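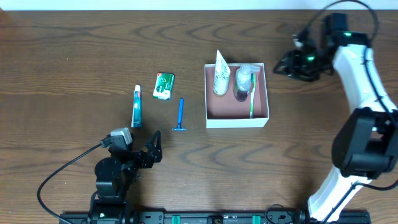

Our project began with a question that Jarmila Matoušek asked in the very first week of class, when we were all still hunting for a topic: how much do people in a student house throw away from the bathroom, and do they have any idea that they do it? Kitchen waste gets all the attention (there must be a dozen posters on it in our building alone), while the small stuff by the sink goes into the bin without a second thought. A razor like the blue one, lying on the table with a few other toiletries and an open white cardboard box, is a good example of why we found the subject so interesting, as it is easy to buy, easy to forget, and surprisingly hard to place in the right bin.

We asked students in five houses in Julport to fill in a short diary every evening for 17 days in February. Magdy Mansour wrote the diary sheet, and I want to thank him here for his patience, because we changed the wording more times than he deserved! In the end 424 items were written down. Of these, 231 were packaging of one kind or another, mostly bottles, tubes, and the cardboard that things come in. The rest was a mix of cotton pads, floss, toothbrushes, razors, and a fair number of entries that just said "stuff," which we kept in the total but could not sort any further.

What surprised me most was the cardboard. I had expected it to be the easy part, and yet in the house on Grevia Street nearly all of it went in the general trash, simply for the reason that the paper bin was two floors down. Filippos Rallis lived there at the time and admitted he had never once carried a toothpaste box downstairs.

There are weak points, of course. People forget, and some filled in several days at one sitting, so the middle of the diary is thinner than the start. Our teacher, Mr. Gál, also pointed out that keeping a diary may change what a person throws away, and we had no second group to compare with. If we did it again I would weigh the bags as well.

Report handed in November 25, 2020. The blank diary sheet is in Appendix A.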